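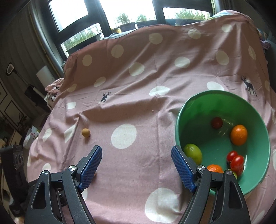
The green bowl at home on the pink cloth. Mandarins, a lime, cherry tomatoes, and one small tan item that has left the party early.

Fruit on the Spotty Cloth

The long argument about where fruit should live. It started in September, when the proper fruit bowl was retired after a disagreement with the kitchen tap, and it has carried on ever since in the form of remarks made while passing. I said I would let people judge. People have judged. Some of them have judged by post.

About the cloth

I get asked about the cloth more than I get asked about anything I can do or have done. It is pink, a dusty sort of pink, with big white dots, and every so often among the dots there is a dark little animal with antlers. I bought it from the market at Trerkach on a wet morning when the only other choices were brown check and a map of the Norfolk Broads. The label said Silon 2803, which I took to be the pattern number and my mother took to be the number they had failed to sell.

I noticed the dots at the stall. I noticed the antlers when I got home. There is one with its head up and looking very pleased about it, and if you put a plate down in the wrong place you cover him completely, and visitors who have met him before will move the plate.

It doesn't iron. I have tried it damp, I have tried it dry, I have tried it with a tea towel over the top as advised by the back of the starch can. It comes off the board flat, travels the length of the hall over my arm and arrives with more creases than it set out with. I have stopped apologising for this and now describe it as relaxed. If you want a flat cloth you should have bought the map of the Broads, which I believe was stiff enough to stand up.

About the bowl

The bowl was meant for salad. It came from Castar, the shop by the station that sells washing-up brushes and garden twine and, for one month of the year, a great many fairy lights. I like the green with the pink. My sister says it looks like the waiting room at a children's dentist, and I can't say she's wrong, but I was always quite happy at the dentist's.

As a fruit bowl it has one large fault, and the fault is that it's deep. Small things go to the bottom. You put the tomatoes in on top, where you can see them and feel good about yourself, and then somebody wants a mandarin and has a rummage, and by evening the tomatoes have gone below and are only found when the mandarins run out. I have had limes in there long enough to be considered lodgers.

The other bowl under consideration was a wide shallow one from Nyberg, in white, at a price that made me put it back on the shelf with both hands. It would have solved the rummaging. It would also have meant that anything round rolled out whenever the back door was shut with feeling, and we are a household that shuts the back door with feeling.

About the tomatoes

Yes, they are in with the fruit. I know. I have had it explained to me by people on both sides, including a man behind me in a queue.

My own position is that a tomato kept in the fridge tastes of fridge. I buy them in 700 gram punnets because the small punnets are gone by the time the kettle has boiled, and a punnet that size has to be put somewhere. The windowsill gets too hot. The bread bin was tried for a weekend and is not to be discussed. So they go in with the mandarins, and they look well there, all that red against the orange, and if it's wrong then it is at least cheerful.

I will say that the green tops are worth leaving on until you want to eat them. A tomato with its hat on seems to last a bit longer. I have done no science on this. I just like the hats.

About the small tan thing

Several people have asked what it is. I have had longan, I have had new potato, I have had wooden bead off a curtain tie-back. One reader was sure it was a conker that had been through the wash. I'm keeping out of it, partly because the guesses are better than the answer would be and partly because I enjoy the thought of grown adults leaning into their screens over it.

What I will say is that anything that size is no friend of a deep bowl. It goes straight to the bottom and waits.

Out of the bowl

Once every so often the whole lot should come out onto the cloth. My grandmother did this with the button tin and I do it with fruit, and I think the pleasure is the same. It takes 10 minutes if you are sensible, or most of an afternoon if you start putting things in order of size. Apples to the back, oranges at the front, tomatoes wherever they end up. You find out what you've got and you find out what you've been pretending not to have. 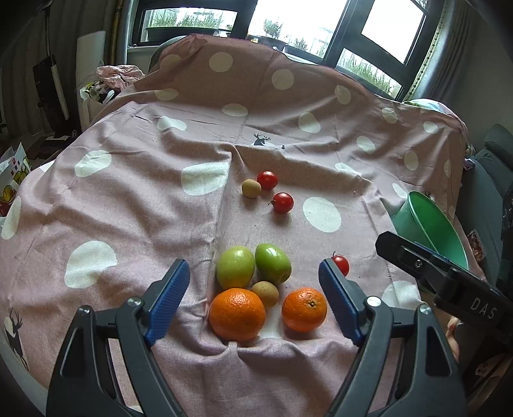 Sebastian Dobre writes that apples and tomatoes should never be let near each other, as the apples bring everything on too fast and you end up with soup. He keeps his apples in a drawer in the spare room, wrapped in newspaper, and his tomatoes on a plate in the pantry, and he has strong feelings about oranges too but will save them for another time. He adds that in his house citrus is eaten on the day it arrives, standing up, over the sink.

I have thought about this a good deal. I am told he's right about the apples, and it does explain a few things about last summer. But I don't have a spare room with a drawer in it, I have a spare room with an exercise bike in it, and the bike isn't keen on apples either. For now the green ones are going back in with everybody else. If it all turns to soup then we shall have soup.

The other messages

A reader who signs herself only with an initial wants to know if the cloth can be had in blue. It could, when I bought mine. The blue had ducks on it. I don't think it was as successful, but I'm not a duck person.

Someone else asks whether you can turn the bowl on its side and let the fruit find its own way out, or whether each piece should be lifted. Lifted, in my view, if there's anything soft in there. Tipping is quicker and more exciting. Be ready at the table edge, and have a thought for the tomatoes, who don't bounce as well as you might hope.

And 2 separate people have written in defence of the fridge. I have read both letters with care. One of them enclosed a recipe for a cold orange and tomato salad with a bit of red onion, which I made, and it was very nice, and I ate it at room temperature out of principle.

Notes for anyone starting a bowl of their own

Put the heavy things in first. I say this every time and then come home from the shop and pour the mandarins in on top of whatever is there.

Limes go hard if you forget them. They can be revived a little by rolling them on the table with the flat of your hand, pressing quite firmly, and you'll get more juice out of them than you deserve.

Take the stickers off the apples before they go in. If you don't, they will turn up on the cloth, and after that on your elbow, and after that at work.

A creased cloth is a help with round fruit, as it happens. Things settle in the folds and stay put - on a well-ironed one they'd be off across the floor. I put this to my sister as an argument for never ironing it again, and she said she hadn't been aware that I was still ironing it.

Washing: cool, inside out, on its own the first time. Mine went in with a pair of white pillowcases, and I now have a pair of pink pillowcases. They match the cloth nicely, and I'm told that the colour is restful.

If you have a view on apples, or on the tan thing, send it in. Views on the tap are closed.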